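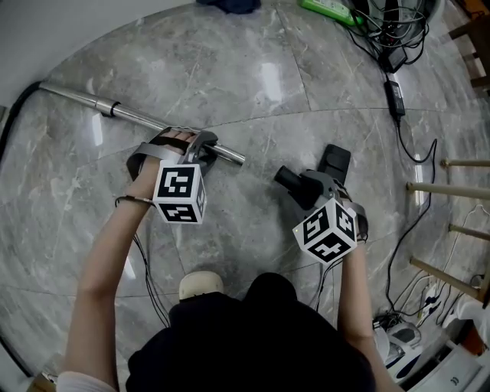 Silver wand and black floor head on the marble

Vacuuming stone floors and fine dust: your questions

We get so many good questions about hard floors, and we love answering them! These come up the most at the Fiadzo workshop.

Can I use an ordinary vacuum on polished marble?
Yes, and it beats a broom hands down. Use a head with soft bristles or a felt edge and check the underside for grit first. One trapped grain can leave a scratch you'll see every time the sun comes in.

Which way does the head go onto the wand?
Push it on with a slight twist until it's snug. If it drops off when you lift the wand, wipe both ends and try again - dust in the joint is nearly always the culprit. Most metal wands come apart partway along too, so that join deserves a wipe as well.

What about cords?
Pick up power strips and adapters before you start. A long cord dragged over the floor picks up grit, and it will find your ankles sooner or later.

Is fine white powder any different from household dust?
Very! Sanding dust is so light that it floats back down for hours. Do one slow pass, have a cuppa, then do another. Fit a fine-dust bag and a clean filter to your shop vac, and wear a proper mask while you're at it. Our test patch took 17 minutes the first time and still needed a second go the next morning. 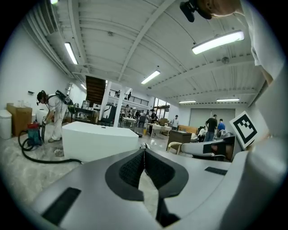

Jean Yule wrote to us that she vacuums the walls and window ledges before she touches the floor, and that it has halved her cleaning after every reno job. She also swears by emptying the drum outside, on a still day, with the lid opened slowly. We've copied her ever since.

How often should I clean the filter?
After every dusty job. Tap it out gently, and if yours is washable, rinse it in cool water and leave it for at least 30 hours so it's dry right through.

Can I mop straight afterwards?
Only once the powder is gone, otherwise you get a grey paste in the grout lines. Use a barely damp microfibre mop and a pH-neutral cleaner. Keep vinegar well away from marble, please!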